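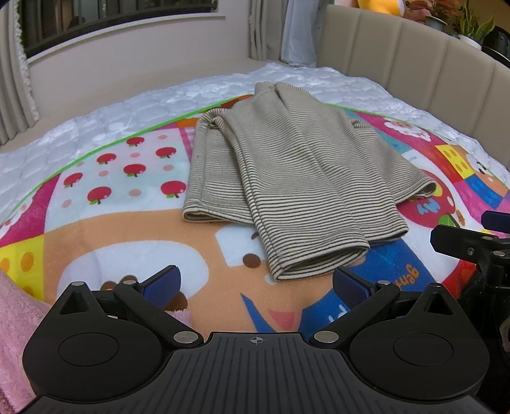
Nadgate College, Department of Engineering and Computing: Robotics Project Module

Handout 2: Folding tasks with the hand-held gripper

This handout covers the second block of the project module. It assumes you have read Handout 1 and have had your safety talk. Bring a printed copy to the lab, as the screens near the benches are often in use.

1. What the block is for

In the first block you worked with blocks, cups and other rigid things. A rigid object keeps its shape when you pick it up, so once you know where it is and which way it faces, you know nearly everything you need. Cloth is different. A garment can lie in a very large number of shapes, and it changes shape each time it is touched. Most of the methods from the first block will fail on it, and part of your report will be about how they fail.

You will collect demonstrations by hand, using the gripper tool, and then use them to train a policy on the Prundis arm in the lab. The policy is only as good as the demonstrations. Teams that hurry the collection usually spend the last part of the block doing it again.

2. The task

Each team records demonstrations of folding small garments on a soft surface. Striped knitwear with ribbed cuffs is a good first choice. The stripes show up well against most backgrounds and they bend with the fabric, so a fold line can be seen when you go back through the recording. Cuffs are thicker than the rest of the cloth and give the pads something to close on.

A demonstration starts with the garment flat and ends with it folded, with the gripper open and clear of the fabric. Leave the gripper open at the end long enough for the last position to be recorded. Do not lift the tool away in the same movement as the release.

Sleeves and legs are the hard part. In a folded garment one cuff may rest flat on the surface while another is rolled and lies across the fold. For this block a rolled cuff is allowed in the final position, but you must mark it in the log. Do not correct it with your free hand. A hand coming in during a demonstration makes the whole recording unusable.

3. Surfaces and backgrounds

Record in at least two different places. One should be the lab bench. The other should be somewhere people live, such as a bedroom or a sitting room. A policy trained only on the grey bench will learn the grey bench.

Busy backgrounds are welcome. A children's play mat with printed fruit, faces and lettering is a much harder test than a plain sheet, and a quilted pad under it means that the surface gives when the gripper pushes down. Bear in mind that printed shapes have strong edges of their own. When you check your segmentation, look first at the places where the edge of the garment crosses the edge of a printed panel. Errors gather there.

Curtains, cushions, plants and toys at the side of the room can stay where they are. Do not tidy the room for the recording. Do remove letters, photographs of people and anything with a name or address on it.

4. Handling the gripper

Check these points before every session:

Both pads are clean and the mesh surface is free of lint.
The pins on the two linkage arms are pushed fully in.
The arms open to the full width and close without catching.
The target marking on the housing is not scratched or covered.
The side bracket is tight. Use the small screwdriver from the kit, not a coin.

Approach the cloth with the pads open and keep the gap wide until you are low over the edge you want. Close slowly. If you pick up two layers when you meant to pick up one, open, back away and try once more in the same recording. A second try is useful data. After a second failure, stop and start a new one.

Soft surfaces need a lighter hand. On a mattress it is easy to push the pads too deep and pinch the covering along with the garment. Watch for the covering lifting as you raise the tool.

5. Logging

Logging is done in Stilus, which is installed on the lab machines. Give each recording the team code, the place, the garment and the outcome. Use "folded", "partly folded" or "failed" for the outcome and nothing else. Put any comment in the notes field.

The minimum for the block is 95 recordings per team, of which no more than 18 may be marked failed. Failed recordings are not deleted. They go in the separate folder and you will need them for section 4 of the report.

6. Report

The report is worth 34 per cent of the module mark. It should have these sections: task and setting, collection method, training, failures, results on the arm. Include still pictures from your own recordings where they help the reader to follow a point. Say which garment was used in each result. A table that mixes trousers and tops in one column will be sent back.

Hand in the report and the Stilus export together by 25 May 2018. The kit must be returned to the Benjelloun Room with the charger and both spare pads.

7. Reading

Read chapter 2 of the module notes, on grasping, before the first session. The part on friction between pad and fabric is short and will be used in the tutorial.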